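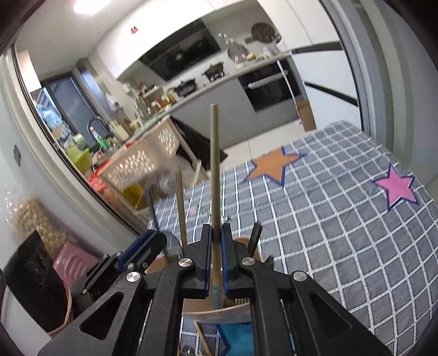
Race Data and Timing Technician (seasonal, with possible extension)
Gerkora Race Timing, Clemstead

Gerkora times and tracks road races, trail runs, bike events and triathlons. We are hiring 2 technicians for the summer and fall season. The job is part field work and part desk work, and you need to be willing to do both.

About the work

On race weekends you will travel with a crew lead to the venue, set up the timing mats and readers, check that every point is reporting, and stay until the last finisher is in and the equipment is back in the van. Start times are early. For a 7 a.m. gun we are normally on site by 4:30, and the day before is often a travel day.

During the week you will work from our office on Oltmanns Road. That time goes to loading entrant lists, drawing course maps, assigning chips, answering questions from race directors and cleaning up results after an event. Our largest event last season had 2557 entrants across the half marathon, 10K and relay, and the relay results took longer to settle than the other two put together. If you like sorting out why a runner has a split at mile 9 and no start time, you will probably like this job.

You will use Fellora, our in-house tracking software, every day. It shows runners and riders on a live map and estimates where they are between timing points. We will train you on it. We don't expect anyone to know it coming in.

Duties

- Set up, test and pack timing equipment at start, finish and course points
- Import and check registration files before chip assignment
- Build course maps in Fellora, including aid stations, mile markers and transition areas
- Watch incoming reads during a race and report gaps to the crew lead
- Handle results corrections at the venue and by email for the week after
- Charge, label and store readers and batteries between events
- Keep the event log up to date

What we need from you

- Comfort with spreadsheets, including sorting, lookups and fixing badly formatted files
- A valid driver's license and a clean record for the past three years
- Able to lift 50 pounds and work outdoors in rain, heat and cold
- Available for most Saturdays and Sundays from June through October
- Clear and polite with tired people who think their time is wrong

Helpful, not required

- Experience with RFID or other chip timing
- Basic networking - setting up a router, finding out why a laptop can't see it
- Having worked at or raced in a triathlon, bike race or ski race
- Conversational Spanish

Pay and hours

$17.50 an hour, with overtime paid after 40 hours. Expect 30 to 45 hours in a race week and less in a week without one. Travel time is paid at the full rate. For overnight events we cover a single room and a daily meal allowance. You get two weekdays off after each race weekend. The position runs through the end of October, and one of the two openings may continue into the Nordic season depending on bookings.

There is no health coverage with the seasonal position. Please know that before applying.

Training

New technicians have three paid training days in Clemstead at the end of May, followed by one event working beside a crew lead before taking a timing point alone. The training dates are fixed. If you can't make them, say so in your application and we will consider you for next season.

How to apply

Send a resume and a short note (one page at most) telling us which weekends you can't work this summer. Two references are enough, and we won't call them until after we have talked to you. There is no application form. Mail or drop off your materials at Gerkora Race Timing, 249 Oltmanns Road, Clemstead. The office is open weekdays from 9 to 4. The door is on the parking lot side, next to the loading bay.

We will hold interviews in person at the office. They take an hour and include a short exercise with a messy entrant file - bring your own laptop if you prefer it to ours.

Posted Wednesday, May 6, 2015. Open until both positions are filled.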